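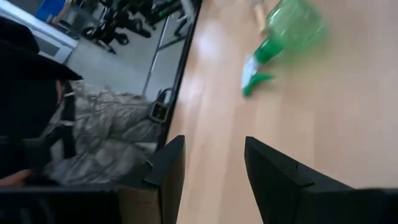
Flacon pulvérisateur vert couché sur le plan de travail, vu depuis la pince.

Accueil > L'entreprise > Qui sommes-nous

Mis à jour en décembre, par la rédaction de Munia

Munia constitue des jeux de démonstrations pour l'apprentissage de la manipulation robotique. L'activité a démarré à Drarkgate avec 2 postes de téléopération ; le site en compte aujourd'hui 3. Chaque épisode associe les flux vidéo, les positions articulaires, l'ouverture de la pince et une consigne en langage naturel. Les épisodes incomplets ou désynchronisés sont écartés avant livraison.

Le catalogue couvre 686 tâches, limitées à des objets courants. Une tâche est publiée à partir de 500 épisodes validés. La disposition des objets varie d'un épisode à l'autre, l'éclairage reste constant.
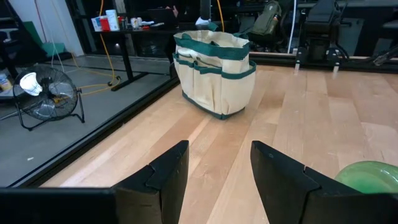
Sac en toile à poches extérieures, liserés verts, sur plateau en bois clair.

Les formats d'export et le protocole d'annotation sont communs aux projets Britia (rangement) et Flanagan (objets souples). La documentation est fournie avec chaque lot.

À lire également
Britia : protocole d'annotation
Flanagan : notes de version
Accès au site de Drarkgate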